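Folding Station Gallery: The Sweater Snags

Korneck handling project. Page kept by Nandi Msimang.
Last updated: 2024-11-24

We use hand-held grippers to record people picking up and folding clothes, and the recordings go into training the Jurkix folding arm. In one batch of 100 recordings, 81 were fine to keep. Most of the others were spoiled by the same fault: a finger pad caught in loose knit and didn't let go when the trigger was released. In three cases a stitch was pulled right through. Nobody was hurt, but one operator tugged the tool free and strained a wrist, so we stopped work on knitwear until the pads had been checked.

The pictures are of the knitwear work. Click through to the Stusari log for the fault reports.

1. Colour-block sweater

Lime-green collar, with dark and white knit below it. The blue pads are apart over the dark part of the sweater. Catches on this garment were logged mostly at the seed stitch, where the surface is bumpy and a pad edge can get under a loop.

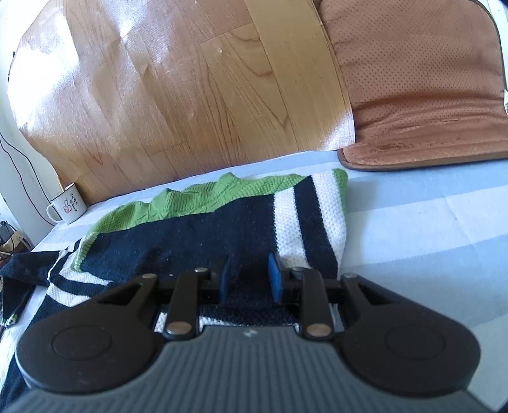
2. Green sweater

Bright green with a ribbed collar, which is open in a wide oval. The fingers have only a narrow gap between them at this point. The rule for ribbing is now to take hold at the shoulder and leave the collar alone.

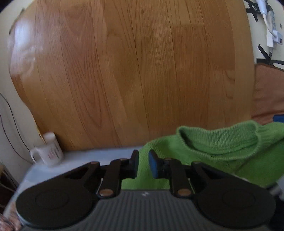 3. What changed

Pads are looked over before each batch and replaced if an edge has lifted. If a loop catches, stop, keep the tool still and have a second person free the yarn by hand. Don't pull. The Ayele pads on order have a rounded edge and will be tried on knitwear in January.

This site uses cookies to remember your gallery settings. By continuing to browse you agree to their use.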